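Hauswirtschaft und Raumpflege, Grundkurs
Handreichung zu Einheit 4: Helle glatte Arbeitsflächen
Stand: 30/01/2022

Diese Handreichung fasst den Stoff der vierten Einheit zusammen. Sie ersetzt die praktische Übung nicht. Wer gefehlt hat, liest bitte zuerst den Abschnitt über das Abräumen und holt dann die Übung am Platz nach.

1. Worum es geht

Arbeitsflächen werden in fast jedem Betrieb mehrmals am Tag gebraucht: zum Zusammenlegen, Sortieren, Verpacken, Anrichten. In der Einheit geht es um helle, glatte Flächen ohne Muster. Sie zeigen Krümel, Fasern und Farbreste sofort, dafür sieht man auf ihnen Wasserflecken, helle Schlieren und Staub oft erst im Streiflicht. Dunkle Flächen verhalten sich umgekehrt und kommen in der nächsten Einheit dran.

Unter Reinigen verstehen wir das Entfernen von sichtbarem und fühlbarem Schmutz. Desinfizieren ist ein eigener Arbeitsgang und setzt eine gereinigte Fläche voraus. In der Prüfung werden die beiden Begriffe regelmäßig verwechselt.

2. Abräumen

Vor dem Wischen kommt alles herunter, was nicht fest mit dem Tisch verbunden ist. Um Gegenstände herumzuwischen gilt als Fehler, auch wenn es schneller geht. Die Ränder, die dabei stehen bleiben, trocknen an und müssen später einzeln gelöst werden.

Abgeräumt wird immer in derselben Reihenfolge:

Lebensmittel und offene Behälter
Zerbrechliches
Werkzeug und Geräte
Papier, Etiketten, Kleinteile

Für die Kleinteile steht an jedem Platz eine Schale bereit. Was in die Schale kommt, wird nach dem Trocknen wieder an seinen Ort gelegt, die Schale bleibt also nicht als Sammelstelle stehen. Geräte mit Kabel werden vorher ausgesteckt und das Kabel lose aufgewickelt.

Schwere Geräte werden zu zweit gehoben. Schieben hinterlässt auf hellen Flächen Abriebspuren, die mit dem normalen Reiniger nicht mehr weggehen.

3. Trocken vor feucht

Lose Teile werden zuerst trocken aufgenommen, mit einem Handfeger mit weichen Borsten oder einem trockenen Mikrofasertuch. Gefegt wird von der Wand weg zur vorderen Kante, dort in die Kehrschaufel. Krümel nicht auf den Boden fegen. Der Boden ist zwar später dran, aber bis dahin läuft man hinein und verteilt alles im Raum.

Erst wenn die Fläche frei von losen Teilen ist, wird feucht gearbeitet. Ein nasses Tuch auf Mehl oder feinem Staub ergibt einen Schmierfilm, den man mit weiteren nassen Tüchern nur verteilt.

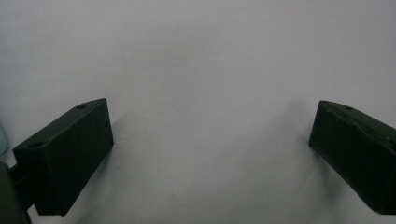
4. Feucht wischen

Das Tuch wird zweimal gefaltet, sodass mehrere Seiten zur Verfügung stehen. Jede Seite wird für einen Abschnitt der Fläche verwendet, danach wird umgeschlagen. Sind alle Seiten benutzt, kommt das Tuch in die Wäsche und ein neues wird genommen. Auswaschen im Eimer und weiterwischen ist in unserem Kurs nicht vorgesehen.

Gewischt wird in überlappenden Bahnen von hinten nach vorn, ohne Druck. Die Kanten kommen zum Schluss, und zwar auch die Unterseite der vorderen Kante. Dort fassen alle hin, und dort wird am seltensten gewischt.

Das Tuch soll feucht sein, es darf beim Hochhalten nicht tropfen. Zu viel Wasser zieht in die Fugen und an die Stoßkanten. Bei beschichteten Platten quillt dann mit der Zeit der Kern auf, was sich nicht mehr beheben lässt.

5. Reiniger und Dosierung

Im Übungsraum verwenden wir den Neutralreiniger von Vuta. Der Kalklöser von Clirilano ist nur für die Spüle und die Armaturen bestimmt und gehört nicht auf die Tische.

Ansatz für die Übung: 200 ml Konzentrat auf den großen Kanister, mit kaltem Wasser auffüllen. Erst das Wasser, dann das Konzentrat, sonst schäumt es über. Aus dem Kanister werden die Sprühflaschen gefüllt und mit Inhalt und Datum beschriftet. Nicht beschriftete Flaschen werden ausgeleert.

Gesprüht wird auf das Tuch. Auf die Fläche direkt sprühen wir nur bei angetrocknetem Schmutz. In diesem Fall einwirken lassen, bis sich der Rand löst, dann aufnehmen. Scheuermilch, Stahlwolle und die raue Seite vom Schwamm sind auf glatten hellen Flächen nicht erlaubt.

6. Trocknen und Kontrolle

Nach dem Wischen mit einem trockenen Tuch nachgehen, wieder von hinten nach vorn. Danach die Kontrolle in zwei Schritten. Zuerst in die Hocke gehen und flach über die Fläche gegen das Licht schauen, Schlieren und Tropfenränder sind aus diesem Winkel gut zu erkennen. Dann mit der sauberen, trockenen Hand über die Fläche streichen. Klebrige Stellen fühlt man, bevor man sie sieht.

Erst nach der Kontrolle wird wieder eingeräumt. Standflächen von Geräten vorher abwischen, sonst steht der alte Rand nach dem ersten Hinstellen wieder da.

7. Häufige Fehler in der Übung

Weichspüler in der Tuchwäsche. Die Tücher nehmen danach schlecht auf und schmieren.
Zu früh eingeräumt, unter den Geräten bleibt es feucht.
Handschuhe beim Wechsel von der Spüle zum Tisch nicht gewechselt.
Vordere Kante vergessen.

8. Bis zum nächsten Mal

Bitte eine Arbeitsfläche zu Hause oder im Betrieb nach den Abschnitten 2 bis 6 bearbeiten und den Ablauf in Stichworten notieren, mit Zeitangabe je Schritt. Eine halbe Seite reicht. Die Notizen werden eingesammelt und nicht benotet. Eigene Handschuhe mitbringen, Tücher sind vorhanden.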